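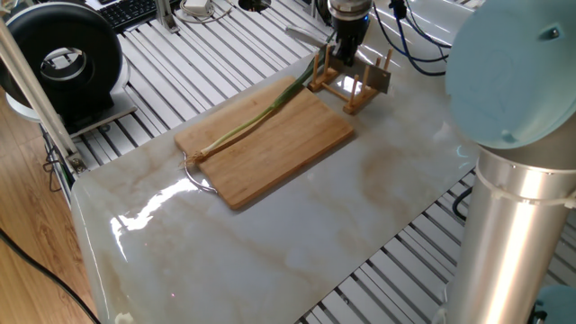 Spring Onions and Shift Patterns: a Placement Report
Brasness School of Food and Work, second-year project

1. What I was asked to look at

My placement was with Maselholm, which makes salads and soups for hospital canteens, and which would like its vegetable prep done by robot arms within the next couple of years. My brief was to leave the arms to the engineers and report on the people. I agreed straight away, mainly on the grounds that people were less likely to need recalibrating. I have since met the early shift.

The prep room handled 3,253 cases of produce in June, most of it topped, tailed and chopped by hand. The arm trials go on in a separate room down the corridor, under a project called Bornis. The prep staff call it "the other kitchen", in a tone I would describe as neighbourly if I didn't know better.

2. How I went about it

I spent five weeks on site, mornings in prep and afternoons at Bornis. I talked to anyone who would talk to me, usually over the sinks. I also had a questionnaire. Most copies came back with a shopping list on the reverse, and one or two with only the shopping list.

3. What the job is made of

On paper, a prep worker "cuts vegetables". Watching the trials changed how I read that line. The task set for the arms is a modest one: a long green onion on a bamboo board, with its roots still on, and a blade that lives in a wooden rack. Before any chopping can be discussed, somebody has to decide where the rack goes, which way round the board sits and how the gripper should come down on the handle. At the prep bench all of this is settled by an elbow.
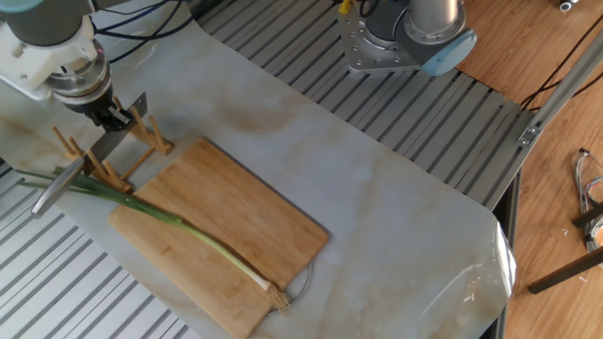

The engineers keep a written list of every small step involved in using a knife, and it was the most useful document I read all term. I took a copy to the prep room. The staff read it with great interest and added several things, including checking that the person next to you isn't reaching across, and throwing away the slimy ones. The second had not come up. It was on the list by the following afternoon.

4. What changes for the staff

Nobody's hours have been cut so far. What has changed is who gets asked questions. Two of the prep workers now spend part of each week at Bornis, showing how they hold and turn things, and both told me they had never before been consulted about an onion. They are paid the normal prep rate for it. I raised this with the office and was told that it was being looked at, a phrase I heard often enough to start a tally.

The second change is in how the work is talked about. Supervisors have begun saying "easy cuts" and "hard cuts", meaning easy or hard for an arm. If the easy ones go down the corridor, the bench will be left with squash, swede and anything muddy. Several people pointed out that the spring onions are the rest. You do them sitting down, and you can chat. A shift made wholly of hard cuts would be a different job under the same name, and I could find no plan for rotating it.

Training is the third. Maselholm has put aside £1,340 for the prep team to learn to work beside the arms. Shared out, this buys everyone a half-day and possibly a biscuit.

5. Recommendations

Pay the advisory hours at a higher rate and put them on the rota, so that they stop being a favour.

Work out the mix of cuts per shift before any task is moved, and show it to the people who'll be doing it.

Let prep staff add to the engineers' list directly. At present they go through a supervisor, who goes through an inbox.

6. Limits of this report

I saw one site over one early summer, and the night shift declined to meet me at a time when I was awake. The Pilkington depot, where the arms would be installed first, was closed for drainage works throughout my placement. I did ring them. They hadn't heard about the arms, and asked if I could send something over.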